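Two-arm sorting cell: pre-purchase inspection checklist, with comments

Site: Sirnby workshop, bench bay by the north wall
Equipment: two-arm bench cell on loan terms from Witell, with a view to buying
Checked: Tuesday, first session from 9.15
Status: pass with actions. Do not raise the order until items 4, 9 and 14 are closed.

How to read the results: OK means no work needed. ACTION means somebody has to do or buy something before we commit. COST means the item is fine but has to appear in the budget. N/A is marked where the item on the standard Cirnusance form does not fit a bench cell.

SECTION A. BENCH AND SURROUNDINGS

1. Bench level and does not rock. OK
Checked with a long level in both directions. One foot needed a quarter turn.

2. Bench rated for the load. OK
The two arms and their mounts are well inside the rating on the bench maker's sheet. If we go to the larger arms in the Orakzai quote, this has to be worked out again.

3. Work surface clean, no chips or raised edges. OK
The white top shows every mark, so it will need wiping more often than the grey ones in the main shop. Wipes are already in the consumables line.

4. Floor marking around the bay. ACTION
There is none. The old tape was lifted when the bay was repainted. New tape needs to go down at the distance given in the risk assessment, with a gap for the person loading the bin.

5. Access behind the bench. N/A
The bench is against the wall. Nobody can stand behind it, which makes the guarding simpler but means cables have to come out at the sides.

6. Lighting. OK
Even across the bench with no glare off the top. No extra lamps needed. I have taken the lamp line out of the draft budget.

SECTION B. ARMS AND GRIPPERS

7. Mountings tight, bolts marked. OK
Both bases checked with the torque wrench and paint-marked. Recheck after the first week, then monthly.

8. Joint caps and covers in place. OK
No cracks. Make sure the supplier's price includes a spare set of covers. The first quote left them out and the second put them under "accessories", where they are easy to miss.

9. Emergency stop within reach of every working position. ACTION
The stop can be reached from the left side of the bay. From the right it is a full step away, which is too far. A second stop button is needed, wired to halt both arms. Witell say this is a standard part. Price it before the order goes in, as adding it later means another visit from their fitter.

10. Gripper linkages move freely through full travel. OK
Opened and closed by hand with the power off, then under power at low speed. No sticking on either side. The pivot pins are wear parts. Ask for the part number and price of a pin kit.

11. Pinch points assessed. COST
The two-finger linkage is open at the sides, so a fingertip could get between the plates. Acceptable at the reduced speed setting. If we want to run at full speed we need a light curtain, and that was quoted at 2068 pounds fitted. I have put it in as an option.

12. Reach of the two arms does not clash. OK with comment
Both can reach the middle of the bench. The shared area is handled in the software, with one arm waiting for the other. Keep the bin in the middle, where the waiting rule has been set up. If it is moved, the rule has to be set again and this item repeated. 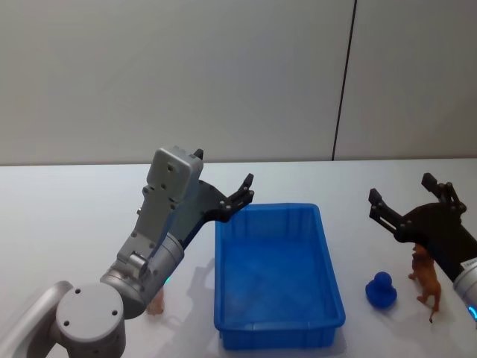
Checklist and comments by the bay inspector, Sirnby

The cell was checked with the trial set-up on the bench: the blue bin open and empty between the arms, and the small toy pieces, including the duck and the brown animal, standing on the bare top. Both grippers were open. I would keep to toys of this kind for the acceptance test. They are cheap, they do not roll off the bench, and a round body and a set of legs are different enough to show up a weak grip.

SECTION C. WORKPIECES AND BIN

13. Bin suitable for the job. OK
A plastic bin with a thick rim and no sharp edges. Before we buy more, agree one size and stay with it. The positions taught to the arms depend on the height of the rim, and a mixed lot of bins will cost us more in set-up time than we save on the price.

14. Bin held in position. ACTION
At present it simply stands on the bench. One knock and the drop position is out. Fit a low locating frame or four corner stops. The workshop can make these from offcuts, so allow for labour only.

15. Test pieces free of loose parts. OK
All solid. Nothing to come off in the gripper.

16. Test pieces cover the range of shapes in the real work. ACTION (low priority)
Everything in the set is small. The packing orders include flat items, and I would like at least two of those in the test before acceptance. This does not hold up the order.

17. Empty-bench start position agreed and written down. OK
Taped to the side of the control cabinet. Replace the paper copy with a laminated one.

SECTION D. POWER, SIGNALS AND CONTROLS

18. Supply on its own breaker. OK
Labelled at the board. The socket test is in date.

19. Status lights working on both arms. OK
Both lit when checked. People loading the bin should be shown what each colour means. The meaning is in the manual but not on the machine. A small printed card would do.

20. Cables clear of moving parts. OK with comment
Fine as laid. The right-hand cable has little slack to spare at full stretch. Ask for the longer one when ordering, which is the same price if it is specified at the start.

21. Restart after a stop needs a deliberate action. OK
Tested three times on each arm.

22. Settings backed up. ACTION (low priority)
There is a copy on the controller only. Put one on the shared drive as well.

SECTION E. BUDGET NOTES ARISING FROM THE INSPECTION

These are the lines I would add or change in the draft. Main equipment prices are in the two quotes and are not repeated.

Second emergency stop, supplied and fitted: 171 pounds.
First-year service visit and spares pack, including covers and pins: 1327 pounds.
Light curtain: 2068 pounds, optional, only if full speed is wanted.
Floor tape and laminated cards: from the general consumables budget.
Corner stops for the bin: workshop labour, no purchase.
Longer right-hand cable: no extra charge if ordered with the cell.

Delivery from Witell is quoted at 7 weeks from order. Orakzai would not give a firm time. If the cell is wanted in use by January, the order has to go in as soon as the actions marked above are closed, and the training day should be booked at the same time. Training is in the Witell price but not in the Orakzai one, so the two totals should not be compared as they stand.

On buying against extending the loan: the loan charge does not come off the purchase price after the first period. A second period would therefore be money spent with nothing to show for it unless there is real doubt about the cell. From the inspection alone I have no such doubt. The open actions are all to do with the bay and the way we use it, and we would have to do the same work for any other supplier.

SECTION F. REINSPECTION

Repeat items 4, 9 and 14 when the work is finished and attach the results to this sheet. Repeat item 7 one week after installation. Repeat item 12 if the bin or either arm is moved.

Copy to purchasing and to the bay folder.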